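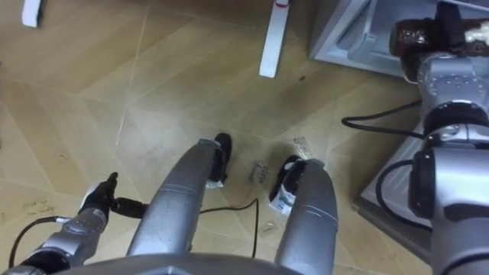 Which way should the planks run in a small kitchen?

Lay straight planks parallel to the longest wall. Zigzag patterns have no dominant direction, so centre the pattern on the doorway and trim both sides equally.

How is marker ink removed from a sealed floor?

Apply a little isopropyl alcohol to a white cloth and dab the mark. Test a hidden corner first. Do not use scouring pads. Wipe with clean water after 30 seconds and repeat if needed.

Does clear tape damage the finish?

It can. Adhesive hardens with time and may lift the lacquer. Tape used for temporary notes on a floor should come up within 14 days. Pull it back slowly at a low angle.

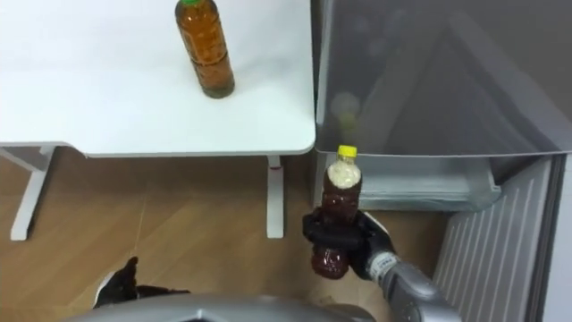 Kitchen floors and fittings FAQ
Text: Edit Kozma | Checked by: Steinar Hallgrímsson | Updated Saturday, June 29, 2024

Can a refrigerator stand directly on a wooden floor?

Yes, if the floor is level and rated for the load. Fit hard plastic cups under the feet. Felt pads compress and should not be used under appliances.

Should a drawer be closed before the appliance is moved?

Close and secure all drawers. An open drawer shifts the centre of gravity forward and strains the runners.

How much space does a table need beside a refrigerator?

Measure with the door and drawers fully open, then add a passage wide enough to walk through. A rounded table corner is preferable on the side facing the appliance.

Where can drinks bottles be stored?

Store sealed bottles of tea upright, out of direct sunlight. Once opened, refrigerate and follow the date on the label.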